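SKARORA OPENS ORDERS FOR THE MERKEX HAND-HELD GRIPPER KIT

January 9, 2026

Hi everyone, Elvia Cisneros from Skarora here. Normally our announcements get polished until all the fun has fallen out, but I asked to write this one myself because I've been living with the thing on my kitchen bench since spring and I have opinions!

So: the Merkex kit is on sale as of this morning. It's a pair of hand-held grippers, one for each hand, that you use to pick up and shift ordinary household stuff while the cameras on board record what the fingers are doing. If you train robots to tidy, sort or fetch, you already know why you'd want that. You get the demonstrations without hauling an arm into somebody's house (I've helped carry one up two flights of stairs and my back still brings it up).

We wanted to show it in the kind of home people really live in, with the curtains up and the rubbish basket full. Crumpled wrappers and clear packaging are miserable things to grip, and they're what most customers ask me about first.

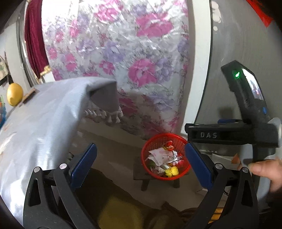 Issue 14, page 2

What's in the box? Two grippers, four spare finger pads, two charging leads, a padded carry case and a printed guide that I made the team rewrite until my mum could follow it. The price is $2,000 for the pair. A single gripper is $880 if you only need one hand, or if you're adding to a set you've already got. Spare pads come in packs of 20 and you'll go through them faster than you think, especially if you have people working all day on rough surfaces.

A few things have changed from the Sokol, our first model, and if you own one of those you'll want the details. Each gripper now weighs 420 grams. The old one was a good deal heavier and we heard about it from pretty much everybody, me included, after a long afternoon of folding tea towels. The linkage has been redrawn so the pads stay better lined up as they close, so thin plastic doesn't squirm out sideways the way it used to. And the start button has moved to where your thumb already is. I argued for that one for months and I'm claiming it.

What hasn't changed is the file format. Anything you've recorded on a Sokol sits happily alongside new Merkex recordings, and the desktop software is the same download. Please do update it first, though. The old version will connect to the new grippers and then sulk.

Now for the bit I'm asked at every demo: can untrained people use it? Yes, with a bit of patience. Most folks are clumsy for the first few goes, pinching too hard or coming in at a funny angle, and then it settles down. Our guide has a warm-up page with simple jobs on it, like moving fruit from a bowl to the table and back, or dropping wrappers in a basket. Do those before you record anything you plan to keep.

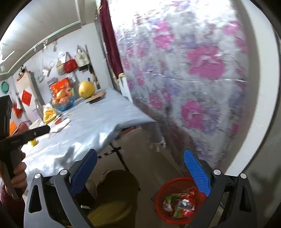 I'd also say to leave the room the way you found it. When we started out I used to clear every table before a session, and the recordings were lovely and neat and not much use to anyone whose robot had to cope with an actual family's kitchen. These days I move anything breakable and leave the rest alone.

It isn't perfect, and I'd rather you heard that from me. Very shiny surfaces can still confuse the tracking if there's a strong light behind them, and the carry case is a bit snug once you've packed the spare pads in. A roomier case is on the way. The tracking fix is taking longer, and it'll come as a free update when it's ready.

The first run is 100 kits, all assembled and checked at our workshop in Rukamstead, and they'll ship in the order we receive payment. The first parcels leave before the end of January. Sokol owners can trade in an old pair for a credit, whatever colour or condition it's in, so long as both grippers still switch on.

Orders and trade-ins go through the Skarora shop page. If you'd like to try a pair before you spend the money, write to me care of the Rukamstead workshop and I'll find you a time to come by. Bring some rubbish from home and we'll see how you go with it!

Media contact: Elvia Cisneros, Skarora, Rukamstead
Review units are available on request for a two-week loan.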